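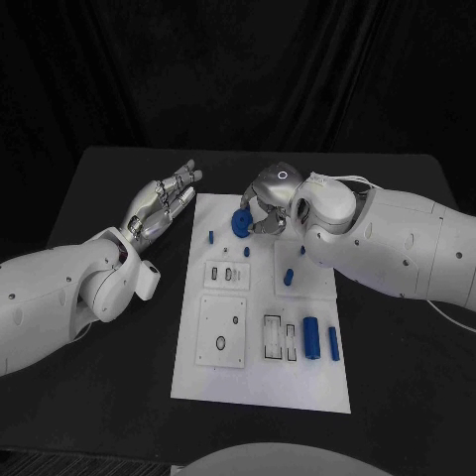
Search this book Search Go

Chapter 2
Laying Out the Assembly Place

Published Wednesday, June 28, 2023
By the Warovard Course Office

Before any part is joined to another, it has to be somewhere. The first chapter of this course dealt with the parts themselves: pegs, plates, rings, gears, and the openings that receive them. The present chapter deals with the surface on which they are placed and with the marks that tell a worker where each of them belongs. Students who have come to the course from a repair shop or a home workbench may find that much of the material seems familiar. They are asked to read it through all the same, as the terms introduced in this chapter are used without further definition in the rest of the book.

An assembly place, in the sense used at Warovard, is made up of a table, a work sheet, and the parts and fixtures set out on the sheet. The table gives support and nothing more. The work sheet carries the plan. A part resting on the bare table is considered to be out of the work, whatever its condition, and a part resting on the sheet is considered to be in it. This rule is simple to state and takes practice to keep. In the Siven workshop, where the exercises for this chapter were first taught, new students are given a full class period to practice setting out a sheet before they are permitted to join any parts.

2.1 The work sheet

The work sheet should lie flat, without curled corners, and should contrast clearly with the table beneath it. White on a dark surface is the usual choice. The contrast allows the edge of the sheet to be found quickly, and small parts in a strong color, such as the blue used for the practice set in this course, can be told apart from both the sheet and the fixtures. A plain, dark background behind the table is also recommended, because shelves, windows, and passing traffic draw the eye away from the work.

A sheet need not be a perfect rectangle. Some designs are wider on the side nearest the worker, where more of the handling takes place, and narrower on the far side. Whatever its outline, the sheet must be placed so that every position on it can be reached without leaning. If the far positions cannot be reached comfortably, the sheet is moved; the parts are not. Moving single parts closer defeats the plan printed on the sheet and makes a later check against the plan meaningless.

Sheets are to be wiped before use and stored flat. A sheet that has been folded will not lie down again fully, and a fixture placed over a crease may tilt. The Welau storage drawer holds up to 30 sheets and is the standard fitting in classrooms that follow this course.

2.2 Outlines and target positions

A target position is a place on the sheet where a part or a fixture is to stand. It may be shown by a printed outline, by a small plate fixed to the sheet, or by a hole into which the part is to be fitted. Each method asks something different of the worker. A hole guides the part once the part has entered it, and a plate with a raised edge gives some guidance as well. A printed outline gives no guidance to the hand at all, and the whole of the placing is done by eye.
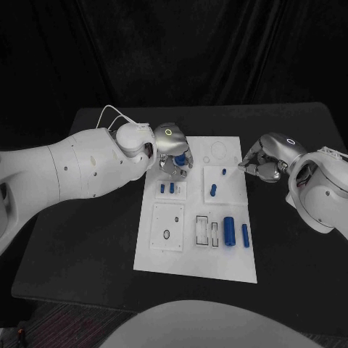 Outlines are most useful when their arrangement can be remembered after a single look. For this reason the designer should prefer groups with an evident order over marks scattered across the sheet. A worker who must search for each target loses time at every step, and is more likely to set a part down in the wrong place near the end of a long session. The group near the top of the practice sheet is a good model: a large circle with one small circle to its left and another to its right, all drawn in thin dark lines. The large circle can be found first, and the small ones are then read from it. The lines themselves are kept thin so that a part set down slightly off its mark will show the error. A thick line hides small errors, and small errors in one row become large ones in the next.

The size of an outline should match the foot of the part that will stand on it. Where a short cylinder is to be placed upright, a circle equal to its base is correct. Circles drawn larger than the base are sometimes seen in older material, including the first edition of the Tô exercise book, and should be redrawn before they are used in class.

2.3 Loose grids

In a strict grid, all positions are the same distance apart. In a loose grid, the positions fall into recognizable rows, but the spacing varies with the size of the parts. Loose grids are preferred for mixed sets. A gear with a toothed rim needs clear space on every side so that it can be grasped by the rim and lifted without brushing its neighbors, while a narrow peg may stand close beside another peg.

Spacing is decided before printing and tested with the actual parts. The test consists of lifting and replacing each part in turn, in no fixed order, and recording any contact with a neighboring part. For classroom sheets, a run of 200 lifts is required. Where contact is recorded at the same position more than once, the spacing at that position is increased and the test is repeated from the beginning.

Students should now clear the table, lay out a blank sheet, and have the practice set at hand. Section 2.4 begins with the placing of the plates.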